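Progress report to the Wenmont program office, November 8, 2022
Project: Grarnaline hand-held gripper, setup and maintenance

In this period we continued the work at the Marras homes. The gripper has now made 2,877 recordings, and 27 of them were rejected for poor finger alignment.

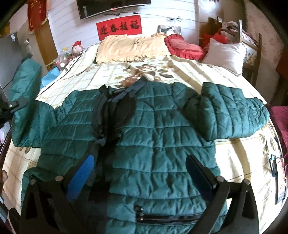

Finger alignment is now checked before each garment task. The operator opens the fingers fully and looks if both arms stand at the same angle. On the quilted jacket we keep them open on both sides of the dark middle band before closing. The blue pad and the dark pad are inspected separately.

The bolts are tightened after every 100 recordings. Full service is after 1,000, and the last one was done in September by Bruleo.

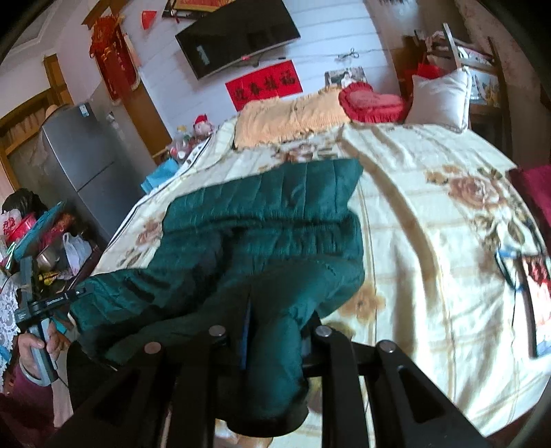

Cable care was added to the checklist. A pulled cable can stop a recording, so the operator must leave enough free length. The thin cable at the hand-held device on the left is checked in the same way, also when the jacket is bunched on the bed.

We request approval to order spare pads for the next period.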